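Häufige Fragen zur Beschaffung: Tischarme und Greifer

Stand der Seite: Dezember. Die Angaben gelten für Arbeitsplätze, die nach der Planungsvorlage Cunness eingerichtet werden. Preise netto.

Für wen gilt diese Seite?
Für alle Arbeitsgruppen am Standort Skitstead, die einen Tischarm mit Greifer anschaffen oder einen vorhandenen Platz erweitern wollen. Industriezellen mit Schutzzaun laufen über ein eigenes Verfahren.

Welche Positionen gehören in den Antrag?
Arm, Greifer, Steuerrechner, Kamera mit Halterung, Befestigungsschiene, Netzteil, Verschleißteile für das erste Betriebsjahr. Schulung und Versand sind getrennt auszuweisen. Anträge ohne Verschleißteile gehen zurück.

Was kostet ein Greifer?
Das Modell Fastel steht mit 778 Euro in der Preisliste, ein Satz Ersatzfinger mit 553 Euro. Die Finger sind damit die teuerste regelmäßig anfallende Position. Bei Fingern anderer Hersteller ist vor der Bestellung das Lochbild zu prüfen. Adapterplatten werden nicht aus dem Gerätetitel bezahlt.

Woran bemisst sich die nötige Öffnungsweite?
An den Gegenständen, die im Betrieb vorkommen, und an der Richtung, aus der gegriffen wird. Das Datenblatt nennt nur die maximale Öffnung zwischen parallelen Flächen. Für weiche Teile ist die Grifftiefe oft der engere Wert.
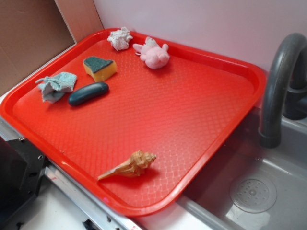
Die Öffnungsweite wird am sperrigsten Teil des Sortiments bestimmt, die Fingerform am schwierigsten. Beides sind selten dieselben Teile. Bei einer gemischten Auslage wie auf dem roten Tablett ist der zweilagige Schwamm ein unkritischer Fall, denn er hat eine dicke Seitenfläche und gibt nach. Das Schneckenhaus nahe der vorderen Ecke verjüngt sich nach beiden Seiten, und sein langer, spitzer Fortsatz endet dicht am Innenrand. Für solche Lagen sind schmale Finger anzusetzen, die zwischen Rand und Gegenstand passen. Wer ausschließlich Tücher greift, kann beim breiten Standardfinger bleiben.

Reicht ein Greifer für alle Aufgaben?
Für die Erstausstattung ja. Ein zweiter Greifer ist erst zu beantragen, wenn der Fingerwechsel den Ablauf nachweislich aufhält. Als Nachweis genügt das Betriebsprotokoll.

Welche Traglast ist anzusetzen?
Eigengewicht des Greifers plus schwerster Gegenstand plus Reserve. Die Traglast im Prospekt gilt meist am Flansch und bei angezogenem Arm. Maßgeblich ist der Wert bei voller Auslage, der beim Anbieter schriftlich anzufragen ist.

Darf der Arm an einer Küchenzeile oder einem Becken stehen?
Ja, sofern die Schutzart von Arm und Greifer dazu passt und das Netzteil außerhalb des Spritzbereichs montiert ist. Armaturen sind als Hindernis in das Bewegungsmodell einzutragen. Für Plätze mit Armatur ist die Einmessung als eigene Position zu führen, angesetzt werden etwa 200 Euro.

Muss die Arbeitsplatte umgebaut werden?
In der Regel nicht. Die Schiene wird geklemmt. Platten, die beim Klemmen nachgeben, brauchen eine Unterlage, deren Kosten dem Gebäudetitel zugeordnet werden.

Wie viel Zeit ist für die Inbetriebnahme einzuplanen?
Mechanik und Verkabelung dauern einen Arbeitstag. Der größere Anteil entfällt auf Kalibrierung und Probeläufe mit den eigenen Gegenständen. Für Glänzendes und Durchscheinendes ist dabei ein gesonderter Durchgang vorzusehen, weil die Tiefenmessung an solchen Oberflächen Lücken haben kann.

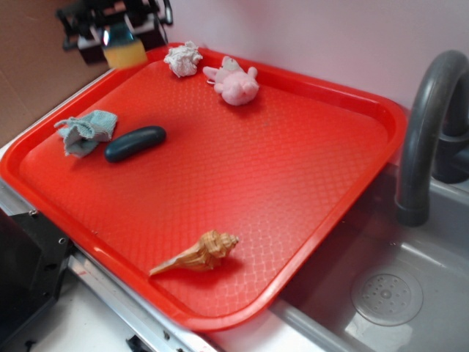

Remedios Barroso wendet ein, der Zeitansatz sei für kleine Gruppen zu knapp: Kalibriert werde dort neben dem Tagesgeschäft, und jede Unterbrechung koste einen neuen Anlauf. Sie schlägt vor, die Probeläufe als eigenen Posten mit Personalstunden zu führen und die Abnahme erst danach zu terminieren. Der Vorschlag ist zulässig und kann im Feld Bemerkungen begründet werden.

Welche Software wird vorausgesetzt?
Die Ablaufsteuerung Lu in der jeweils freigegebenen Version. Die Lizenz ist an den Steuerrechner gebunden und zieht beim Rechnertausch nicht automatisch um.

Kann gemietet werden?
Arme ja, Greifer nein. Die Mindestmietdauer beträgt 2 Monate. Schäden an der Verkabelung trägt der Mieter, normale Abnutzung der Gelenke nicht.

Wann ist ein Vergleichsangebot nötig?
Bei jedem Arm. Für Greifer und Finger aus der Preisliste entfällt es.

Wer nimmt das Gerät ab?
Die beantragende Gruppe, mit Protokoll. Das Protokoll enthält Seriennummern, Firmwarestand und eine Liste der Testgegenstände. Fehlt die Liste, beginnt die Gewährleistungsakte unvollständig und Reklamationen zum Greifverhalten werden nicht weitergeleitet.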